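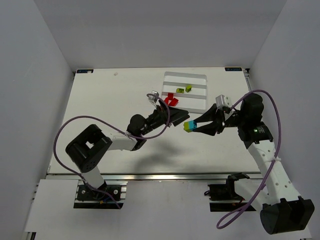
Two arms at a white tabletop, gray walls on three sides.

Home Forums Floors New Posts Search Log In

Basement slab dips, pour or patch?

slabhappy_jo
Finishing the basement myself. Vinyl plank, click kind. Slab is from the 60s and it rolls like a golf course. Worst dip is in front of the laundry door, close to 3/4 inch over six feet. Another long shallow one down the outside wall. Rest seems ok, quarter inch here and there.

Got one quote to level the whole room, $2,258, and that didn't include pulling the old tile glue. Not happening.

So do I pour self leveler in the two dips or trowel patch them? Was looking at Trillura leveler bc the Nutsugah store in town carries it. Never poured anything in my life except a fence post hole.

mudbucket
Pour. Trowel patch over an area that size you will be chasing humps all weekend. Get the glue off first. All of it. And prime.

tworulerstall
What kind of glue? Black or tan? 60s house, black glue, STOP and get it tested before you scrape or sand anything. Tile too if any is left. Not kidding on this one.

slabhappy_jo
Tan. Tile was gone when we bought. Will get it tested anyway, was going to rent a grinder so good catch

gritty_kev
I'd patch. Everyone on here says pour like it's nothing. First timers pour, it runs under the wall and into the drain and sets up in there. 3/4 in one spot is nothing. Long straightedge, feather patch, two coats, done.

mudbucket
Kev did you read it, two dips, one runs down the whole wall. That's not a feather job

gritty_kev
I read it. Shallow was the word. Shallow = patch.
Plus patch you can stop and have lunch. Leveler you can't.

pinelakedeb
Did ours last April, same deal, half the basement. Poured. Things I wish I'd done:
foam strip around the posts
plug the floor drain with a rag AND tape over it
have a second person mixing, no way to do it alone
turn off the fan, it skinned over on me near the window
Came out flat enough, one ridge where batch 2 met batch 3. Took it down with a rub brick next day. Plank is down over it and feels fine.

slabhappy_jo
thanks deb, super helpful. How many bags did you burn thru?? I can't figure the coverage chart, it's for 1/8 inch and mine goes from nothing to 3/4

pinelakedeb
Don't remember, sorry. Bought extra and returned the ones I didn't open. Do that. Running out halfway is the worst thing that can happen.

tworulerstall
For the math, break the dip into rings. Draw the outline in pencil where the straightedge loses contact, then again at a quarter inch, half inch. Work out each ring by its middle depth. Add them up, round up a bag. Good enough.

And check the moisture. Tape a square of plastic down on the slab, all four edges, leave it a day or two. Fog or a dark spot under it, deal with that before you spend money on leveler. Plastic only tells you it's bad, doesn't prove it's good, so a real test kit is better.

gritty_kev
lol now she needs a lab. It's a basement. They're all damp.

tworulerstall
And that's why half the floors in this forum come up. Your call Jo.

slabhappy_jo
Ok test came back, glue is clean. Plastic been down since Sunday, dry under both. Going to pour the laundry dip and decide on the wall one after.

Question about primer. Bucket of Fusent says dilute for the first coat and full strength second on porous. Guy at the counter says one coat is plenty. Which

mudbucket
Bucket wins. Always. Counter guy isn't coming over to chip it out.

Splash water on the slab. Soaks in quick = porous = two coats. Beads up = you still have glue residue or a sealer on there, grind more.

oldhousemel
One coat here and never a problem. Three rooms. But I mixed it thick and scrubbed it in with a push broom, don't just roll it.

mudbucket
Mel you got lucky. Pinholes come from slab air bubbling up thru. Second coat shuts that down.

oldhousemel
maybe so. It's under carpet, who knows what's going on down there

slabhappy_jo
Soaked right in. Two coats it is. How long between

pinelakedeb
Until it's clear and not tacky, ours was milky then went clear. Read the bucket on the max wait too, there's one of those. If you blow past it you have to recoat.

mudbucket
Mixing, quick version. Water first, measured, then powder. Cold clean water. Paddle on a real half inch drill not your cordless, you'll cook it. No eyeballing the water!! Extra water = chalky top that comes off on your socks. Start at the deep end, pour, push it with a gauge rake or the flat side of a trowel, then leave it ALONE. Next batch goes into the wet edge of the first.

slabhappy_jo
Update. Poured it this morning, my brother in law mixed and I pushed. 30 minutes start to finish, felt like five. Dammed the laundry door with a 2x4 and a bead of caulk, held fine. Little bit got under the bottom plate on the left, not enough to matter I think?

Looks like glass. Checked after supper with the long level and I've got one low corner, maybe 1/8. Can I patch over leveler?

gritty_kev
Patch. See. You ended up at patch anyway ;)

mudbucket
1/8 in a corner, yeah feather it. Let the leveler cure first, prime the spot if the bag calls for it. And I'll give Kev this one, corners are patch territory.

oldhousemel
what does your plank allow? Mine was 3/16 over ten ft. You might be in spec already. Look on the box before you do more work

slabhappy_jo
Box is Clultau brand, says 3/16 in 10 and 1/8 in 6. So borderline. Will feather it, bugging me now that I know it's there.

For the long one at the wall. Leaning patch tbh. Put a string on it, deepest is 5/16 and it's long and skinny. Kev don't gloat

gritty_kev
wouldnt dream of it

mudbucket
I'd still pour that. You have the drill, the bucket, primer left over, and you know how now. Patch down a 20 ft wall is knees and more knees.

tworulerstall
Either is fine at 5/16. If you patch, screed it off two thin rails set to height, don't freehand it. Check the patch is rated for that depth in one go, some aren't. Two lifts if not.

pinelakedeb
Post a pic when plank is down! And leave your gap at the walls, I forgot on one side and had to trim it back with an oscillating tool, took all night

slabhappy_jo
Will do. Patch this weekend if the kids' game gets rained out, otherwise next. Does the 2x4 dam come off easy or did I glue it to the floor forever

mudbucket
Score the caulk both sides, whack it sideways w/ a hammer. Pops right off. Scrape the edge now while the leveler is still green, rock hard by next weekend.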